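**4.2 Arrangement of loose cushions**

In the lounge of Olivares, loose cushions are placed by hand on two kinds of seat, the armchair and the banquette. The armchair has a curved padded back, so the cushion is lowered from above (Figure 3a).

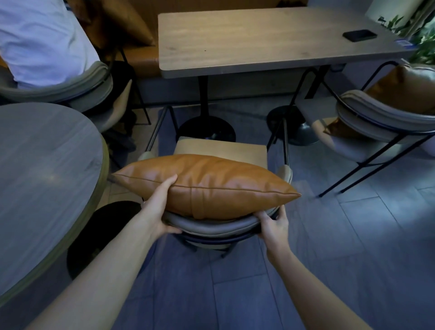

*Department of Interior Studies, Trurkska*

**Figure 3.** (a) A leather cushion over a gray armchair; (b) leather cushions along the banquette.

We recorded 92 placements in April. In 20 of them the cushion was moved a second time, mostly on the armchairs. On the banquette the cushions rest side by side against the backrest (Figure 3b), and Herrera and Retamal judged this order easier to keep.
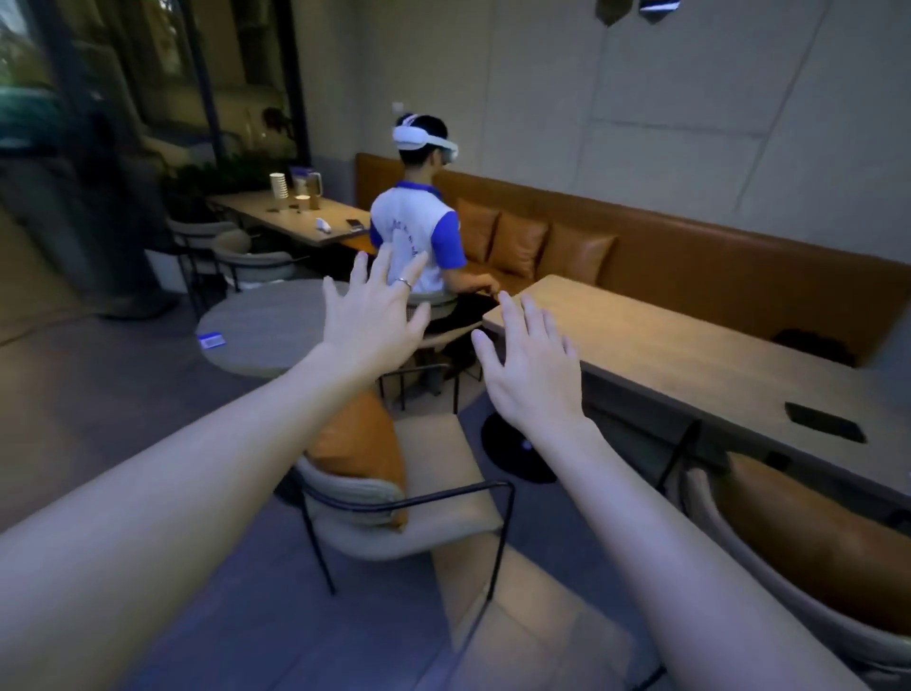 **Does a loose cushion need a fixed place?** In a shared lounge it helps, but a guest should remain free to move it.

The judgments of the two raters were compared after each session, and differences were settled by Ververidis.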